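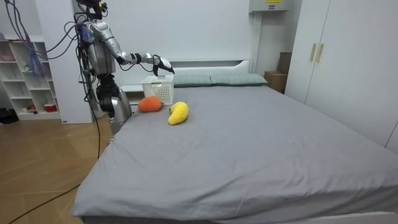
Session 6: Reaching Down to a Soft Surface

Courses > Home Robot Builds > Handouts > Session 6

Schedule | Handouts | Parts List | Workshop Hours

16 March 2023
By the Cokbridge evening course tutor

Welcome back, everyone, and well done on getting through the shoulder wiring last time, which I know was a long evening for some of you! Tonight we move off the workbench and over to the bed, with the white basket and the two plush toys, the orange one and the yellow one.

A mattress is a lovely thing to learn on, and a maddening one too. On a bench the height is the height, and you can type it in and forget it. A mattress gives when you press on it, so please measure it with the toy lying there, and then measure again after a few tries (mine had sunk a little by the end of an evening, and I spent far too long blaming the wrist).

Before you power up

Walk the cables from the torso to the floor and make sure none of them will be pulled when the arm goes forward. Keep your own feet out of them as well — I say this every session and will go on saying it.

The exercise

Start with the gripper above the basket, fingers pointing down, and save that as your home pose. In the Sokex controller ours is stored as pose 28, but use any free slot you like. From home, move out over a toy, come down slowly, close, lift, and return. Let go only when you are back at the home pose.

Do the orange toy first. Once you're happy with it, try the yellow one, turning the wrist to match the way it lies.

For your notebook

Write down the lowest height you used for each toy, and whether the basket moved. Bring the notebook next time, along with your spare cable ties, and we'll start on the second arm.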